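Our paper towel task broke this month and it took me 14 days to find the reason. Writing it up in a few posts in case it saves anybody else the time.

Setup first. Simulated kitchen counter, one Franka arm, parallel gripper, a roll and some clutter. The job is to pick up the roll and set it back down on its end. The controller is ours and the project is called Plavport.

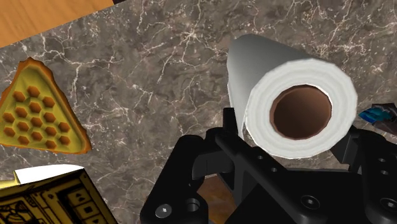
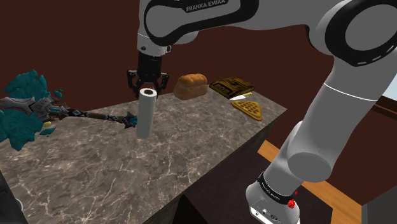 Both from the simulated counter. Gripper-level view first, then the wider one with the arm.

The fault: in 111 of 3000 runs the fingers kept closing after the roll was already held. The commanded width went to zero and stayed there. The log still said "grasp OK" every time.

In sim, this looks like nothing much. The roll is a rigid body, so the fingers stop at the surface and the solver pushes back. If you only look at the success number you would pass it. We did pass it, twice.

On the real arm it is a different matter. The same controller goes onto hardware at the end of the week, and people reach across that table to reset the objects. A gripper that thinks it is still closing at full force with a hand nearby is a safety problem, so I pulled the build and told the others not to load it.

First guess was friction on the marble. Changed it up and down, no difference.

Second guess was the clutter. There is food and a book on that counter, and the planner has to work its way past them. Ran it with a bare counter. The fault came back at the same rate, so that was three days gone.

Third guess was the collision mesh for the roll. It's a hollow tube, and I thought a finger might be catching the rim. I swapped in a solid cylinder. Same again.

What it was: the contact flag and the width command run on separate timers. If contact came in during the same tick as a replan, the replan cleared the flag and sent out a fresh close command. Nothing after that ever set the flag again, because the contact was already made and there was no new edge to trigger on.

So the grasp was fine and the state was wrong. "Grasp OK" was read from finger position alone and never looked at the command being sent. That check was mine. I wrote it in July and had not opened the file again until last week.

The fix is small. The flag is now held until the gripper opens, and a replan can't touch it. The force cap moved out of the planner and into the low-level loop, where it applies whatever the planner asks for. The success check now fails if commanded and measured width disagree for more than 100 ms.

Reran the whole batch overnight. No stuck closes. Success rate went down slightly, as the new check catches slips that used to count as good grasps. I would sooner have that number.

Still open: the e-stop path. In sim our stop message freezes the arm but leaves the last gripper command in place. For a held object you may want that. For a hand you don't. I haven't settled on the right behavior and the real arm stays off until I have.

A couple of people asked if the seeds are available. Yes, the failing ones are in the Plavport repo under "stuck_close", along with the old controller so you can watch it go wrong. Use the old controller in sim only, please.

If you run something similar, search your logs for a width command of zero while an object is held. It took me one line of script once I knew to look for it.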